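Unit 6: Storage Furniture and Small-Room Planning
Course handout, Interior Planning II

6.1 Scope

This unit covers freestanding and built-in storage in rooms with a floor area under 12 square meters. Kitchens are treated in Unit 8 and are left out here, except where a rule from kitchen work carries over. Read section 6.4 before starting the worksheet. Students who took the earlier version of the course should note that clearances are now given in centimeters throughout.

6.2 Terms

Carcass: the fixed body of a cabinet, meaning sides, top, bottom, back and any fixed shelves.

Front: any surface that faces the user when the cabinet is closed. Doors, drawer faces and fixed panels are all fronts.

Reveal: the visible gap between two fronts, or between a front and the carcass.

Swing zone: the floor area swept by a hinged door between closed and fully open.

Standing zone: the floor area the user occupies while reaching into the cabinet. It overlaps the swing zone but is not the same area, and the two must be drawn separately on the plan.

Dead storage: volume that exists on paper but cannot be reached without moving something else first.

6.3 Measuring the room

Measure width at three heights: at the floor, at 96 cm, and just below the ceiling. Use the smallest value. Walls in older buildings lean, and plaster often thickens toward the corners. Do the same for depth. For ceiling height, measure at each corner and once in the middle of the room.

Record the baseboard thickness. A cabinet pushed against a baseboard stands away from the wall by that amount, and the gap behind it has to be counted in the depth. In the Haberkorn exercise most plans submitted last term lost between one and two centimeters this way, which was enough to put the door swing into the radiator valve.

Mark on the plan: outlets, switches, vents, heating pipes, the room door with its swing, and window sills that project into the room.

6.4 Clearances

The standing zone in front of a full-height cabinet is 75 cm deep where only one person uses it. Where two people pass each other, use 110 cm.

The swing zone depends on the width of the widest door. A cabinet 90 cm wide with a single door sweeps a radius of nearly 90 cm. The same cabinet with two equal doors sweeps 45 cm on each side, so paired doors are the usual choice in narrow rooms. The cost is a center seam, a second set of hinges, and in some designs a center post that limits the width of what can go inside.

Leave at least 4 cm between the side of a cabinet and an adjoining wall if the handle projects. Without this gap the handle strikes the wall and the door stops short of 90 degrees. Interior drawers will then not pull out.

Tall units have a further limit. A cabinet assembled lying down has to be tipped up into place, and the figure that matters is the diagonal of its side, taken from height and depth. Take a cabinet 270 cm high and 60 cm deep. The diagonal is the square root of 76,500, or just under 277 cm. A room with a 275 cm ceiling will hold that cabinet once it is upright but will not let it be raised. Assemble upright, or choose a design in two stacked parts.

6.5 Doors or curtains

Curtains need no swing zone. They also hang over a range of opening widths without adjustment, and in alcoves with uneven sides this may decide the matter. Their drawbacks are dust, the space taken by gathered fabric at each end of the track, and the absence of any stiffening effect on the opening.

Allow fabric at twice the track width for a full gather and one and a half times for a flat one. The stack of gathered fabric takes up 10 to 15 percent of the track at each end, depending on weight. Subtract this from the clear opening when working out what can be taken in and out.

Doors and curtains can be used together — a closed cabinet for items that need protection from dust, with curtained bays beside it for bulky items. Keep the curtain clear of the cabinet hinges. The Silport plan in your packet shows this arrangement with a 6 cm offset.

6.6 Handles

Set vertical bar handles on tall doors so that the middle of the bar falls between 95 and 110 cm from the floor. Handles on paired doors go next to the meeting edges. On horizontal fronts above eye level, a handle near the lower edge is easier to reach than a centered one, though centered handles are common for the sake of appearance.

Projection should be at least 2.5 cm behind the bar to clear the knuckles. Finishes are a matter for the client, but note the bore spacing on the drawing. Replacing a handle with one of a different spacing leaves holes.

6.7 Shelf loading

Sag depends mainly on span. Doubling the span of an evenly loaded shelf, with the same load per unit of length, increases the sag sixteen times. Doubling the thickness reduces it to one eighth. For books, keep unsupported spans under 75 cm with 18 mm board, or add a front edge strip 38 mm deep and set it flush with the top.

6.8 Worksheet

Use the Tratonach floor plan. Place one full-height cabinet and one curtained bay. Draw both swing zone and standing zone, show the tipping diagonal in section, and list any dead storage with its volume in liters. Plans go in the Jurnix folder by the end of November — late plans are marked but not discussed in class. Bring a printed copy at 1:20.

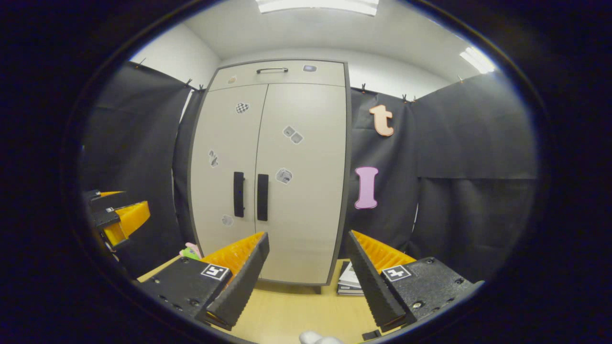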